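3. Recording rules for two-arm tabletop cells

3.1 Scope and setting

The rules in this section were written for the cell at the Fornusmont site and were later applied without change at Felladach. They cover tabletop work with two arms, one camera at each wrist and one fixed camera over the table. They do not cover mobile bases or any work in which a person reaches into the cell while the arms are powered. Figure 3 shows the cell in use with slender hand tools, the object class that caused most of the disagreements described below.
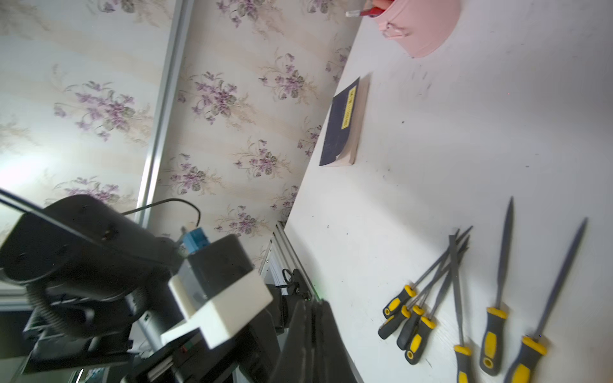
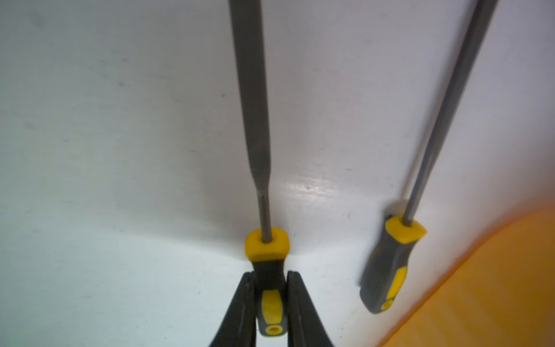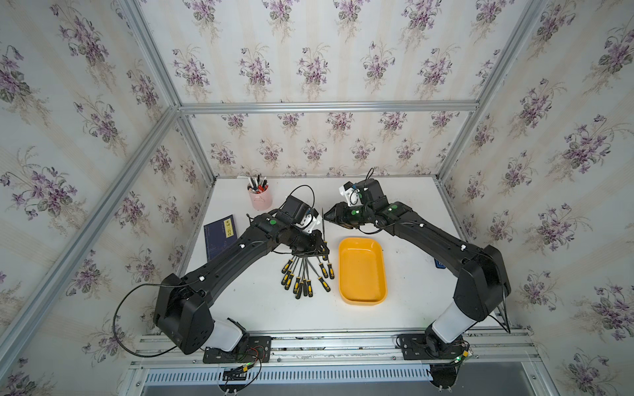
Figure 3. The cell with hand tools on the table. First and second panels: wrist camera views. Third panel: fixed camera view, with both arms and the yellow tray.

3.2 Why the rules were needed

Before April each operator at Fornusmont kept a private set of habits. Some placed tools by hand in the same spot each time, others dropped them from a cup. Some stopped a recording as soon as the gripper opened, others waited until the arm was back at its rest pose. All of these habits were reasonable alone, but the recordings could not be pooled. When we reviewed the first 3,827 episodes in the Mahuika archive, we set aside 396 of them. The most common problem was a start state that did not match the written task. The next was a wrist view in which the gripped object could not be identified by a second reader.

We first tried to repair these episodes with better labels. Rhys Ellery relabeled a batch of 300 and found that the time spent on each one was longer than the time needed to record it again. The work then moved from labeling to the rules for recording.

3.3 Object placement

Rule 1. Tools of the same kind may touch and may cross. A pile is allowed only if every handle can be told apart from its neighbors in at least one camera view before the arms move. Handles that are fully hidden under other handles must be moved.

Rule 2. Handles may point in any direction. Earlier drafts asked for all handles to face the front rail. This made grasping easier, but policies trained on those episodes did poorly when the tools were turned.

Rule 3. The receiving tray, when the task has one, must lie where both arms can reach it. Its position is changed between blocks of episodes and never during one.

Rule 4. Objects that have no part in the task are permitted on the table. They are to be listed in the session sheet by general type (book, cup, tray) and must not be placed so that an arm has to push them in order to finish. In the Felladach sessions this rule was read too strictly at first, and the tables were cleared. We have since added a sentence that says a bare table is not required.

3.4 Grasping and exchange

Rule 5. A screwdriver or file is to be gripped by the handle. Contact with the shaft is recorded as a fault when it happens in the first grasp, and as a note when it happens later. The difference matters in exchange tasks, in which the second gripper often has only the shaft to hold.

Rule 6. The fingers should close across the handle with the tool between both pads. If one finger rides on the collar, the operator opens, backs away and tries again within the same episode. Retries are kept. An episode may hold up to 5 attempts before it is closed as a failure.

Rule 7. When both grippers work near the same tool, only one of them moves at a time. The other holds its pose until the first has stopped. Rhys Fairweather proposed this after several fingertip collisions in which no part was damaged but the wrist calibration drifted. The rule slows exchange tasks by around a fifth in the Fornusmont sessions, and the operators asked for it to be relaxed. We have kept it for pointed tools and dropped it for soft objects.

3.5 Camera checks

Rule 8. Each session begins with a check of all three views. The fixed view must include both arm bases and the full working area of the table. Each wrist view must include both fingertips when they are closed on a test handle.

Rule 9. Motion blur in a wrist view is not a fault. Blur during approach is normal and should be left in the data. Blur that remains when the arm is at rest is a fault, and the session stops until the camera mount has been tightened.

Rule 10. Background panels are not to be changed during a block. Patterned panels are permitted, and their type goes in the session sheet. Wuder, the tool we use to compare session sheets with the video, flags a block if the background differs between its first and last episode.

3.6 Naming

Names caused more trouble than we expected. In a close view, a needle file and a small screwdriver with a similar handle are hard to separate, and two readers of the same session often chose different words. The rule is now that the session sheet gives the name of the tool set as the operator knows it, and that readers who work from video alone use the broader term "hand tool" unless the tip is clear. A reader's guess is never written over the operator's entry. Both are stored, and the disagreement is kept as a field of its own.

The same applies to counts. Tools that overlap are counted by the operator before the session begins. Readers are not asked to count them from the video.

3.7 Remaining disagreements

Two points are still open. The first is whether an episode that ends with the tool in the tray but across its rim should be a success. Fornusmont says yes and Felladach says no, and at present the label carries the site name. The second is the treatment of tools that roll after release. We record the final position only, and we do not yet have a rule for how long the operator must wait before closing the episode.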